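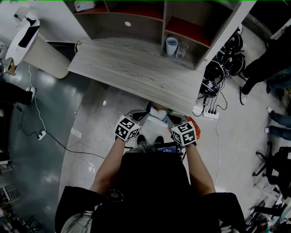

Fig. 3. Desk, open shelving and round side table, with a small item on the floor.

Unit 9 - Storage claims and how far to believe them
Notes for the June group, revised. Abílio Marinho

The Troltham reader says a room stays tidy when "every object has a home." I have my doubts. Look at the shelving in Fig. 3: open compartments, some with dark red backs, a cup and a drinking glass side by side on a low shelf. Is that a home for them, or the nearest flat surface to the desk? A photo can't tell you, and neither can the reader, which never asked anyone where their cups live.

Points to take up in class

1. Open shelving. Sold as easy to use. It is also easy to fill with whatever is in your hand. Compare Irkley's closed units (handout p. 235) before you accept the claim.

2. The side table. Cordeiro calls small round tables "landing zones." I would call them places where things stop. The one in Fig. 3 has a black-and-white item on it. Would a smaller top mean less clutter, or the same clutter on the desk?

3. The floor. Most checklists start with "clear the floor first." Fine, but clear it to where? Picking up a small thing is quick. Deciding which compartment it belongs in is the slow part, and the checklists skip it.

4. Color. The dark red backs are said to help people remember where things go. Catarina Veloso's essay argues this well, but she tested it on herself - one person, one house. Treat it as a hunch.

For next time: pick one shelf at home and write down what is on it each evening for 9 days. Don't tidy it specially. Bring the list, even if it's dull.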